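The long afterlife of the instruction manual

There is a drawer in my kitchen that will open only if you lean on it first, and what keeps it from opening is paper. I emptied it in January, during one of those grey stretches when tidying starts to look like leisure, and found 71 instruction manuals. I own nowhere near 71 things that need instructing. Several belonged to machines that left the house years ago, among them a bread maker, a fax machine and a foot spa my sister swore she never gave me.

The oldest was for a Vultel kettle. It ran to 15 pages, two of which dealt with boiling water. The rest was warnings. I was not to immerse the kettle, sit on the kettle or use the kettle "in the company of livestock", and I can say with some pride that I never did.

Manuals were once written by people who assumed you had an evening to spare and a screwdriver. My grandfather's sewing machine came with a hardback. It had a chapter on oiling, a chapter on tension and a rather stern passage about the posture of the operator, and it opened by congratulating him on his judgement. He kept it on the shelf beside the atlas and, as far as anyone remembers, consulted it more often.

Somewhere along the way the words went missing. The flat-pack firms found that a drawing of a bald man looking puzzled could be sold in every country at once, and the bald man has been with us ever since. The Hostenari bookcase in my hall came with a single folded sheet on which he appears nine times, smiling in only two. I built it with one shelf upside down. He would have understood.

Then there is the translated manual, a form I will defend to anyone. My favourite, for a Rultis desk fan, advises the owner to "enjoy the wind with moderation" and to "forgive the blade its noise". A friend has the second line pinned above her cooker.

The present fashion is for no manual at all. You get a card the size of a beer mat with a square code on it, and the code takes you to a page that would like to know your email address. Behind the page, if you are patient, is a file of 243 pages, of which the English part begins at 88. It can't be propped against the toaster. It can't be written on either, and half the worth of my drawer turned out to be in the margins: "turn it OFF first", "not this screw", and in my mother's hand, beside a diagram of a fuse, simply "no".

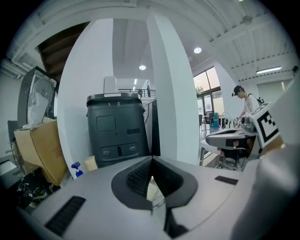
Small pictures, few words: symbols on the front of a dark grey unit.

Symbols were supposed to rescue us from all this. Everyone can read a picture, goes the thinking, and so my washing machine has a row of them: a tub, a tub with a line under it, a tub with two lines, a feather, and something I have taken for years to be a snail. I press the plain tub. I have always pressed the plain tub. The snail may be marvellous.

There are collectors, naturally. A shop called Mkhize, up a flight of stairs between a dentist and a locksmith, keeps more than 1,000 manuals in shoeboxes, sorted by the room of the house they belong to. I went in to sell and came out having bought one for a hostess trolley. The man at the till wouldn't take my foot spa. He had three.

The drawer opens properly now. I kept the kettle, the fan and anything my mother had written on, and put the rest out for recycling on 22nd February. The next morning the boiler began flashing a light I had never seen before, two short and one long, and I stood in front of it in my dressing gown, trying to remember what colour its booklet had been.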